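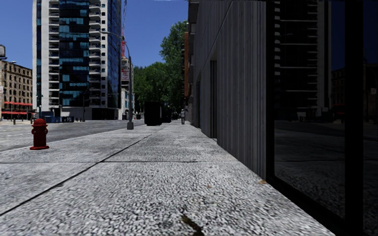 Masine Sidewalk Simulator — Faults and Safety
Thread: Unit stops, then reverses toward the curb beside dark glass

staniforth_ops
Posted 18 Nov 2023
We wish to report a safety fault in the Cusberg navigation release now under simulator trial. On the downtown route, the simulated delivery unit stops beside the large storefront window, reports an obstacle that does not exist, and reverses toward the road. In 37 runs the fault occurred in 6. In one of those runs the rear wheels left the sidewalk. All street trials of this release are suspended until the cause is known.

d_lockwood
Thank you for the report. Please confirm whether the fault has occurred anywhere other than the window, and whether the depth sensor model was set to return reflections.

staniforth_ops
Reflections were on in all runs. We have not seen the fault on the ribbed wall section. We then ran the shopfront section, where the paving is patterned and the glass sits above solid base panels.
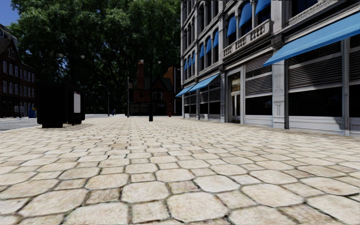 The unit completed 17 runs on that section without a false stop. It did slow down at several joints between the stones, but it stayed on its planned path and did not reverse.

famudcombe_test
We do not agree that the glass is the cause. Our office recorded a similar stop in October with reflections turned off. In our view the planner is losing confidence in its position, and the window is simply where this tends to happen. Has the log been checked for position error before the stop?

staniforth_ops
It has. Position error was within limits in five of the six cases. In the sixth it rose after the stop, while the unit was already in reverse.

famudcombe_test
Then we withdraw the point for those five. We would still ask that the sixth be treated as a separate fault.

Alfie Wragg
Speaking for the safety group: the false obstacle and the reversing are two matters, and the second is the more serious. A unit that stops for no reason is a nuisance. A unit that backs up toward traffic is a hazard, whatever it believes is in front of it. We request that reverse be disabled near any curb before further runs are made.

d_lockwood
I have some concern with a full ban. A unit that cannot reverse may block the walkway for people using wheelchairs or strollers. I would favour a short limit of 30 centimetres, with the rear curb check made mandatory.

Alfie Wragg
The limit is acceptable for simulator work only. The suspension of street trials remains in force.

staniforth_ops
Understood. We will apply the limit, repeat the window runs with reflections on and off, and post both sets of logs in this thread.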